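Small hanger rack by the door, keep or get rid of it?
Forum > Home > Closets and Storage

skarosau_attic
I have a little wooden rack, one round rod between two posts with a tray at the bottom. It was meant for kids' clothes. Now it just collects empty hangers. My sister says take it to the thrift store. Does anyone use one of these for empties only?

Vlasta Slanina
I do. Empties go on the rack on laundry day and get carried to the closet when the shirts are dry. Before that they were in a bag and I spent more time untangling hooks than hanging clothes.

pira30
Get rid of it. A rack for empty hangers is furniture for things you don't need. Leave the empties in the closet where the clothes came out. I had 35 hangers and gave away all but the ones in use.

Vlasta Slanina
That works if the closet is next to the washer. Mine is up 2 flights.

fluvell
Depends on the hangers. The slim ones sit fine together. Anything thick in the shoulder takes up the room of two and pushes the others down the rod. I would keep the thick ones for coats and put them somewhere else.

skarosau_attic
Mine are all mixed. Different colors, different shapes, bought over the years. Pira, I do use most of them, just not in the same week.

Kristýna Jireš
I keep mine on the table and not on the floor, with a basket in front for whatever has to be folded. I take the hangers off one at a time as I need them. 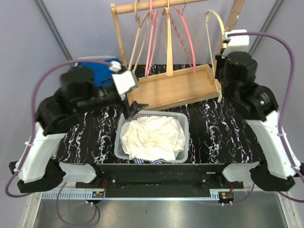
The tray is the part I'd miss. Socks and clips go in there on Sunday and I empty it when it gets full. If yours wobbles, tighten the posts where they meet the base before you decide anything.

pira30
A basket and a tray and a rack. You could also just fold the laundry on the bed.

Kristýna Jireš
I could. The cat sleeps on the bed.

fluvell
Do you hang all the hooks facing the same way? Mine catch on each other if I don't.

Kristýna Jireš
I try to. My husband doesn't.

skarosau_attic
Tightened the posts, it stands straight now. Keeping it until March and then I'll see. The thick hangers went in the coat closet.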